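# Questions readers keep asking about the Orakzai kitchen arm

*By Tirta Chong. Answers last revised 28th June.*

We ran a long piece on the Orakzai in our last issue and the mail hasn't stopped. Most of you want to know if it can really do the dishes. Some of you have already put down a deposit and want me to say something nice. I've answered the questions that came up more than once.

### What are you paying for?

The Orakzai is an arm on a wheeled base, sold by a firm called Brirnitz. The kit comes with one hand, a charger, and two "household skills," which are dishwasher loading and table clearing. Anything else is extra. The folding skill, the one in all the ads, is listed as coming in December. I'd treat that as a hope.

### Does it load a dishwasher?

Sometimes. It's good at plates if the plates are flat, the same size, and standing somewhere it can get at them. It's much less good at the things that fill up a real sink. Give it a mixing bowl with a spoon stuck in it and it will stop, back up, and look at the bowl from several angles before asking you for help through the app.

The sales rep told me this is "careful behavior." I have a teenager who is careful in the same way.

### How long does a load take?

My longest took most of an evening. I did the same dishes by hand the next night and was on the couch before the news. Brirnitz says speed isn't the point because you can leave the room. You can, but the app pings you, so you come back.

### Can it open the dishwasher door?

On ours, no. The setup guide asks you to leave the door down and pull out the rack you want filled. The skill page on the website doesn't mention this, and it should, in large type. If I'm already standing there with the rack out, I've done a fair share of the job.

### Isn't the hand too big for the racks?

This was my first question too, and I still don't love the answer. The fingers are thick and padded. That's fine for holding a plate and awkward for getting down between closely spaced wires. The arm deals with it by coming in at a slant and letting go a little early. The plate usually settles where it should.

"Usually" is carrying a lot there. I had two chipped saucers during the trial. Brirnitz offered a credit toward the folding skill.

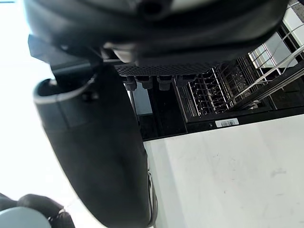

Vol. 13, No. 2

### Is the cable at the hand a problem?

Several readers asked about the thin cable that wraps around the top of the finger. I don't like it either. Anything exposed that close to a sink is going to meet food sooner or later, and I'd want to know how it's sealed. I asked for the water rating of the hand by itself and was sent the rating for the base. I asked again and was sent a brochure.

### How do you clean it?

With a damp cloth, according to the manual. The padding wipes down easily enough. The strip of tiny holes along the lower rim of the housing worries me more, with the stubby prongs hanging right under it. I went at mine with a soft toothbrush. The manual has no advice on that part, and support told me to "avoid buildup," which I'd already thought of.

### Will it work with my dishwasher?

Brirnitz keeps a list of tested models. Ours was on it and still needed a session with a technician on the phone. He had me move the wheeled base over and over until the arm could reach the back of the lower rack. If your kitchen is narrow, measure it before you order. Then measure it again with the dishwasher door down, as that's the space the base has to work around.

### Does it know clean dishes from dirty ones?

No. It loads what it's pointed at. I let it put away a salad bowl that had come out of the same machine that morning.

### What does it cost to run?

After the first year the skills move to a plan, at $818 a year for the pair. The purchase price doesn't cover this, and the number sits on the fourth screen of the checkout. I'd like to see it on the first. If you stop paying, the arm can still be driven by hand from the app. It won't load anything without you steering.

### Is the Pikden any better?

It's cheaper and slower, and its hand is smaller, which helps with cups. I only had it for a short loan, so don't take this as a full review. It dropped nothing. It also gave up on anything with a handle. If I had to live with one of them I'd pick the Pikden, mainly for the smaller bill.

### What about the Skatatgate rental service?

Skatatgate will bring an Orakzai to your home, set it up, and take it away at the end of the month. If you're curious, go that way. Read the damage terms first. Your dishes are not covered, and neither is the dishwasher if a rack gets bent.

### Who is this for, then?

I can see a case for someone who has trouble bending or gripping and has help nearby to set up the racks. One reader wrote that her father likes it for that reason, and I believe her. For everybody else, I asked Brirnitz for a customer who had gone a full month without stepping in to help the arm. They said they'd get back to me. I'll add the reply to this page if one comes.

### Can I get my deposit back?

Yes, until your unit ships. Ask in writing and keep the email.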